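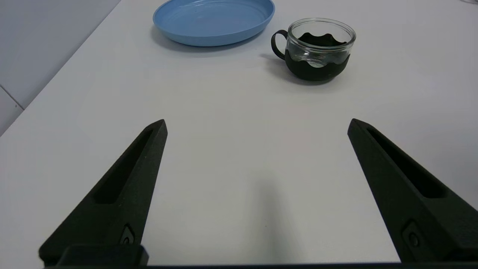 Draft 2, 2021-12-17. Water use in the Windora dorms, fall term report.

## What we looked at

Does a cheap shower timer change how much water people use? Two floors of Windora, one with timers and one without. 20 rooms per floor. Meter readings every week, same morning, written on the sheet by the boiler room door.

Timers were the Womix ones, suction cup kind. Fell off a lot. We re-stuck them with tape, which probbaly helped.

## Readings

- Floor with timers, last full week: 1,380 gallons
- Floor without: 1,960 gallons
- Survey slips handed out in both floors: 149, most came back

Two weeks are missing becuase the meter sheet got thrown out. Left blank in the table, not guessed.
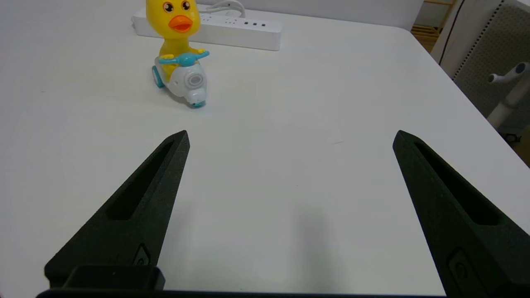
## Problems

Floors are not the same. Timer floor has more people who shower at the gym, we only asked about that in the survey, too late to swap. Also no August baseline, the building was empty then.

One washer on the no-timer floor was leaking for part of the term. Don't know how much of the gap is that.

## Still to do

Redo chart with the units on it. Check the slips again. Ask if spring readings can start in week one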